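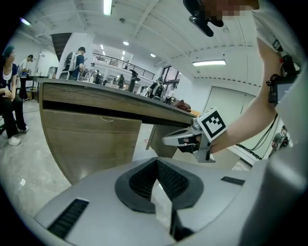
Filholm
Writer, tea drinker and owner of this blog

Sunday, May 14, 2023

I have been trying to sort out the home office since December, and this weekend I finally got as far as the desk itself. Not buying one, I should say. Moving one! We've lived in this house long enough for the desk to have left four dents in the carpet, and I'd decided it had to go from the back wall to the window.

Everyone tells you to face the window. I did it on Friday night, dragging one end and then the other like somebody walking a wardrobe, and by Saturday lunchtime I had a headache from squinting. So now it's sideways on, with the light coming in from the left, and I like it much better. I can look out at next door's magnolia if I turn my head and I can still read my own screen.

The other thing I got wrong for years was the height. I'm not tall, and I'd been typing with my shoulders up by my ears. I put the chair up a good bit and then of course my feet dangled, so I'm using two old phone books as a footrest (yes, I still had phone books -- don't judge me). My neck already feels looser. I might buy a proper footrest, but I saw one for £34 and went straight back to the phone books.

Then there was the drawer. Oh, the drawer. I found 12 biros, most of them dead, a key for a bike lock I gave away, and a birthday card I'd bought for my aunt and never posted. I've posted it now. It's early or it's very late, depending how you look at it.

I've made one rule for the new set-up, which is that paper doesn't live on the desk overnight. It goes in the tray or in the recycling. I've managed two nights so far and the second was a close thing, as I was halfway through the car insurance and very much wanted to leave it all spread out and go to bed.

Still to do: a lamp, some sort of shelf for the printer, and the wall behind me, which has a patch where the old paint shows. I've got a tester pot of a green I'm not sure about. It looked lovely on the card and a bit like pea soup at teatime, so I'm going to give it until next weekend and look at it again in the morning.

If you've got a lamp you love, do tell me in the comments. Under £40 please!

Home | About | Older posts | Comments

This site uses cookies to remember your settings. By carrying on you agree to this.

© 2023 Filholm | Contact | Back to top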